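3.2 Shared-shop build and card sorting task

All work was done in the Asusel shared workshop, on the bench we get when the laser cutter people are not using it. Power comes off one floor strip. Arms and hands are the Humano kit, assembled by us, with the wrist bracket re-drilled (see 3.3). The task is sorting flat items on a desk into an organizer tray, with a laptop and the usual clutter left in place.

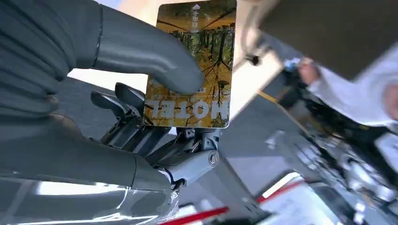
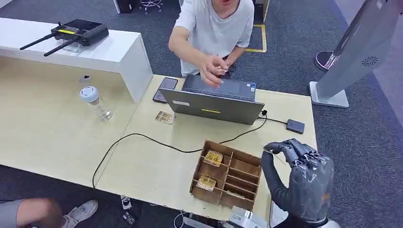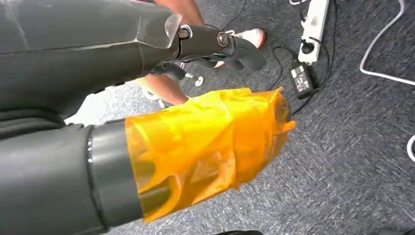
Figure 4. Bench build during the card sorting work. First: hotel key card at the finger. Second: desk with laptop, cards and divided tray. Third: floor side, one arm segment with orange wrap over its end.

Why cards. They are thin, stiff, cheap, and everybody has a drawer full. A card flat on a desk gives the fingers almost nothing to get under. A hotel key card like the one in Fig. 4 (first) also has a busy printed photo, and the print was a problem for our first edge detector, which kept finding tree trunks and calling them the card border. Fixed by masking on the rounded corners instead. Crude but it held up for every card we own.

Orientation is not scored. The card may go into the tray upside down or face in, we only ask that it ends inside a compartment and lies flat. An earlier version of the protocol did score orientation and we dropped it, the wrist roll on this build is too loose for the number to mean anything.

3.3 Wrist and cabling

The stock bracket puts the wrist camera too close to the palm. At that distance the fingers eat most of the view and the object is only visible for a short stretch before contact. We moved the mount back by 16 mm and accepted the extra weight. Fingers still take up a lot of the view, see Fig. 4 (first), but enough of the card face stays in sight during the pinch for the tracker to keep it.

Cable routing took longer then the bracket. Things we tried, in order: cable inside the forearm shell (chafed at the elbow), cable outside with spiral wrap (snagged on the tray), cable outside with a slack loop at the wrist. Kept the last one. The loop has to be re-checked after any change to the finger linkage. If it is too short the roll joint stalls near its limit and the controller reads that as contact, which sent us chasing a phantom force sensor fault for most of December.

Film and tape on the arm shells should be checked before a run. Loose edges catch on the tray partitions. Same for floor cables - keep them out of the reach envelope, or at least flat. The lower arm posture in Fig. 4 (third) is well outside the desk workspace and we do not plan motions there, but the arm can pass over the floor on the way to a rest pose, and the collision model knows nothing about the floor cabling.

3.4 Desk layout and protocol

The desk was not cleared between sets. This was a choice. Lab results on empty tables did not carry over when we tried the same policy in the workshop, and a bench shared with other members is never empty for long. Laptop stays open, phones stay where people put them, cables cross the work area as in Fig. 4 (second). Planner treats anything it has no label for as an obstacle with a 2 cm margin. Cables are the exception, they are ignored, because with the margin on there was often no legal path to the tray at all.

The wooden tray has wide compartments on one side and narrow slots on the other. Wide ones are easy. Narrow slots need the card nearly level at release or it bridges the partitions and sits on top. We count a bridged card as a failure even if it drops in later when the desk is bumped. Small square packs were added to the item set partway through so the hand would see something thicker than a card; they are reported separately.

Operators work across the desk from the robot, and often reach over the laptop to set items down. No attempt was made to keep hands or arms out of the recordings. Frames with a person inside the stop radius were kept for the vision model and excluded from the grasp statistics.

Recorded grasp attempts after exclusions: 2,874. Logging used the Werum recorder with default settings, clocks synced at the start of each set only. Drift over a long set was visible in the logs but small next to the finger closing time, so no correction applied.

3.5 Notes on reproducing the build

Everything except the Humano kit came from general hardware stock. Tools needed are a drill press, hex drivers, a crimper, and patience with the finger pivots. Pivot bolts work loose. Thread lock helped, too much of it made the joint sticky and we had to strip 2 fingers and start over. Tighten, back off slightly, move the joint by hand through its full range, then tighten the cap.

The parts list and the modified bracket drawing are in the Lozano archive together with the calibration script. The script assumes the wrist camera is already focused, it will not warn you if it isnt. Bracket drawing is revision 4, earlier revisions have the hole spacing wrong on the thumb side.

Shared bench means re-calibrating more often than we would like. Somebody leans on the desk, the tray moves, or the whole desk gets shifted to make room. We re-ran the desk calibration at the start of each set, and again whenever placement error crept up for no clear reason. Usually it was the desk.

Asusel Workshop Reports - contact: the workshop office - Copyright 2023 the authors - Back to top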